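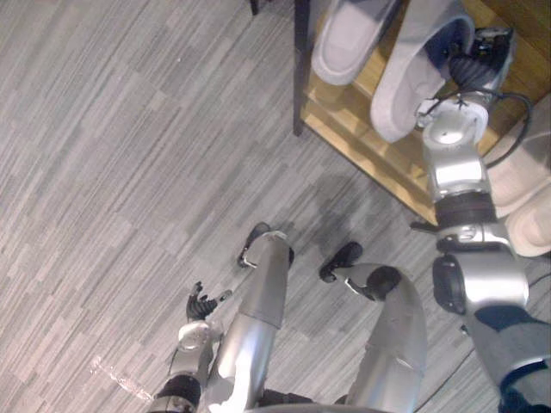
The woman who tidies the hallways of Vasbridge would prefer not to have her name in print, on the grounds that her own hallway could then be inspected. She has been at it for 11 years, by her count has done 200 front halls, and talks about shoes the way some people talk about damp. Her taste in equipment is plain. She likes an open rack with warm brown wooden shelves and a dark metal upright, like the one here, stood on a floor of mottled grey planks that will forgive a certain amount of February. She is less relaxed about what goes on it. White shoes, in her view, are an act of optimism, and a white slipper with a sole that thick is "a small boat".

We met over tea in her kitchen, the hallway door having been shut before I arrived. I asked how a person ends up doing this for money.

"I used to sell carpet," she said. "You go into a lot of houses selling carpet, and you measure up, and you can't measure the hall until somebody has moved the shoes. So I moved the shoes. After a while people were ringing up and they didn't want any carpet."

The business is called Flovari, a name she got from a nephew in exchange for a lift to the airport. It has one employee, one van and a strict policy on wellingtons, which live outside or in a tray and are not open to discussion. A visit takes a morning. She begins by having everybody in the house bring every shoe they own to the front door, including the ones under beds, in the car and at the back of the airing cupboard.

"That's when the arguments start. I go and look at the meter."

The largest haul came from a farmhouse out at Ene, where three generations had been leaving footwear in the porch without anyone feeling it was their turn. She wrote the total on the back of an envelope and has kept it: 657 shoes. I pointed out that this is an odd number. She said she had noticed that at the time, and so had the family, and it had not been a pleasant afternoon.

Most homes are nothing like that. Most homes have a heap, and the heap has a rack underneath it.

"People think they need a bigger rack. They ring me and say, we've bought the Jeltari, the big one, five shelves, and it's no better. Well, no. You've given the heap an upstairs."

The Jeltari comes up a lot. It is a flat-pack thing that every house on the new estate seems to have bought in the same month, and she has put together enough of them to have opinions on the bolts. She doesn't dislike it. She does think that the bottom shelf of any rack is the only one that gets used by tired people, and that anything above knee height is for guests and for show.

So her system, such as it is, starts at the bottom. Daily shoes go on the lowest shelf, toes to the wall, heels out where you can get hold of them. You pick a shoe up by the heel, she says, and it's the heel you reach for in the dark with a bag in the other hand. Slippers go at whichever end is nearest the stairs. Smart shoes go up top. Each person is allowed 2 pairs in the hall, and the rest live wherever that person sleeps.

I said that two pairs seemed harsh.

"It is harsh. I've got four out there." She looked at the shut door. "Five."

What about heels to the wall, I asked, as they do it in the shops? She put her cup down. Shops, she said, want you to look at the shoe. At home you have seen the shoe. She was prepared to allow toes out for children, who like to see the faces on theirs, and for one retired gentleman who had been doing it his way for so long that she felt it was the rack's problem.

On floors she is surprisingly tender. She likes a grey with some variation in it, light and mid mixed up together, laid so that the joins don't line up. "Grit vanishes on it. I don't mean it's clean. I mean you can have your breakfast first." Black tiles she compares to owning a white dog. Pale cream carpet in a hallway she won't discuss, having sold a good deal of it.

She leaves a hand's width between the rack and the wall for the broom, and asks people to pull the whole thing out when they remember, which she takes to mean Christmas. Things found behind racks include a library book, a christening spoon and a very flat satsuma. She once found her own tape measure, from the carpet days, in a house she had no memory of visiting.

Do they stay tidy, the 200? She gave this some thought and another biscuit.

"Some of them do. I go back after a few weeks, I don't charge for it. If there's still a gap on the bottom shelf, I'm happy. If they've put a plant on it, they've lost interest."

Her coat was on the back of a kitchen chair and so was mine. When it was time to leave she showed me out through the garden.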